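Lodska Toy Library – progress report to the Wuisan Fund, January

Work on the sorting stage is on schedule. Of the 157 toys in the first donation, 85 are now cleaned and logged in Iltix, our stock list. Small vehicles were done first. 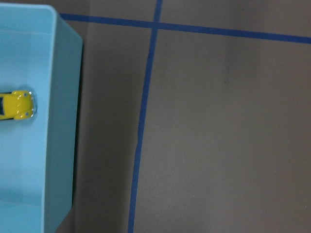

Yellow toy car in a light blue bin.

Bins cost less than budgeted, and Bríd Gilmartin has moved the $40 left over to labels – a
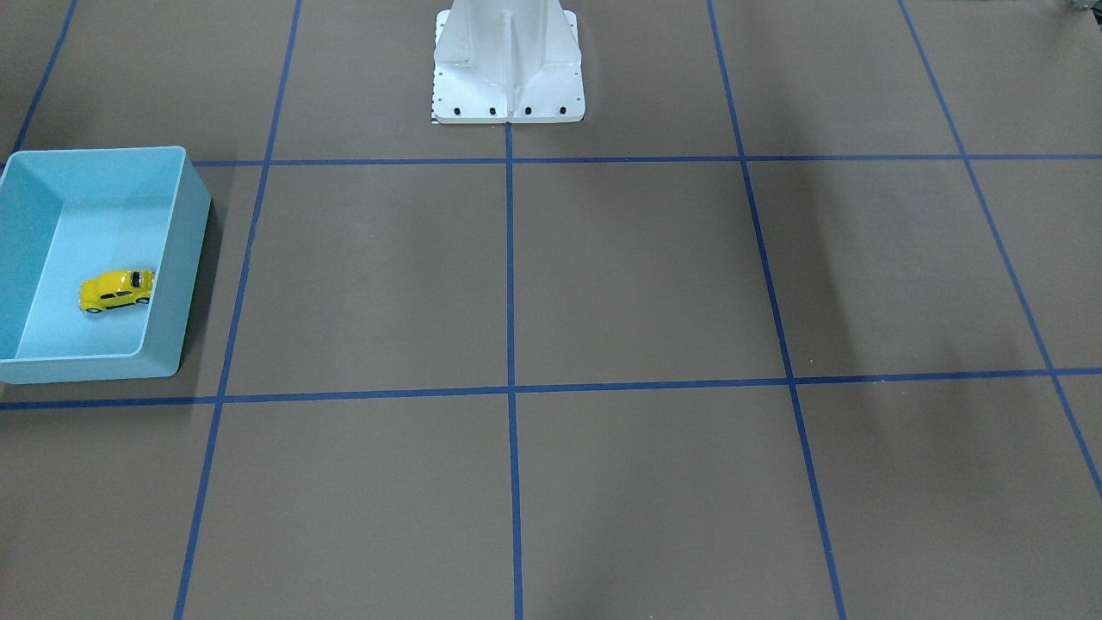 change you approved by phone. The labels arrive on Friday.

Shelving at the Deta branch is still waiting on the landlord. We have marked up our sorting table in the meantime.
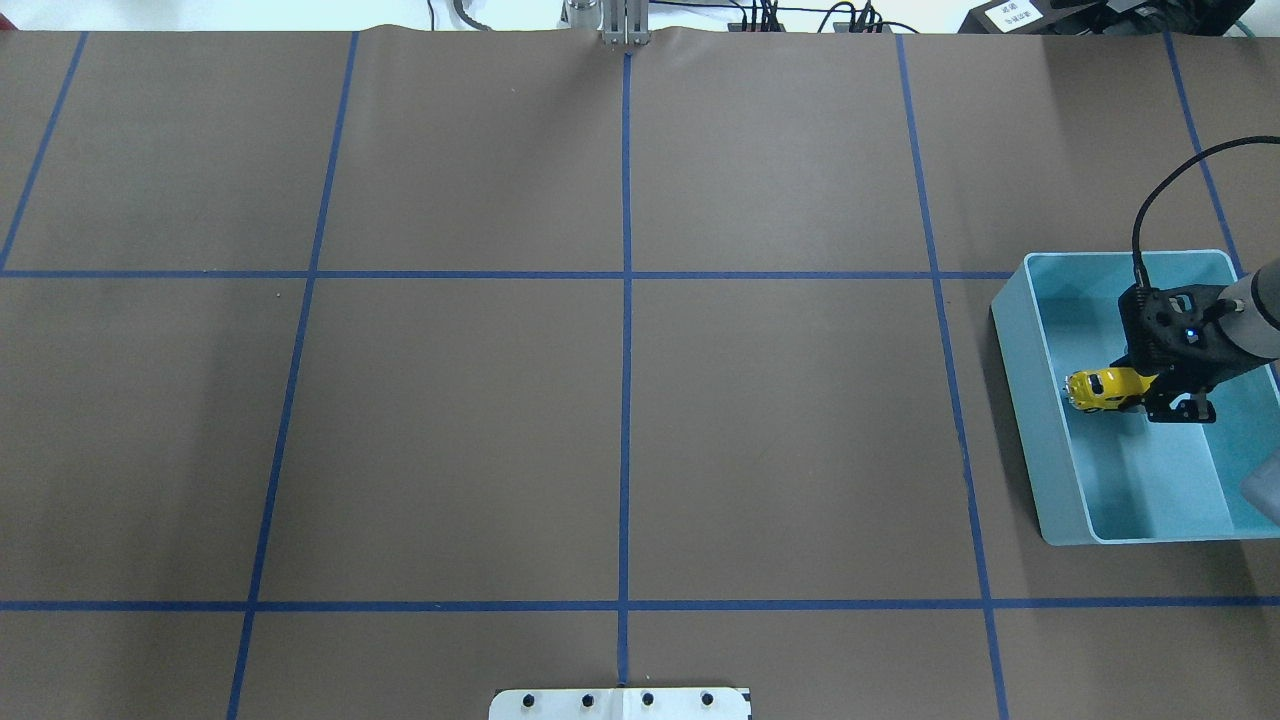

Table layout has taken longer than planned. We tried several sizes of cell before settling on one. The brown paper is divided with blue masking tape, and the tray sits across one of the tape lines, so it takes up part of two cells. We plan to order 60 more labels for Deta.

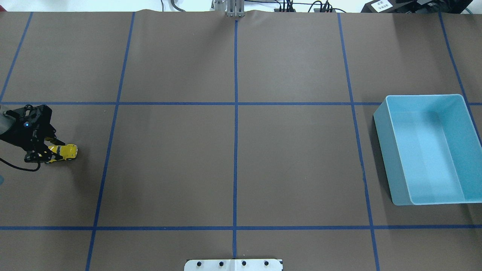 Small yellow car at the taped sorting surface.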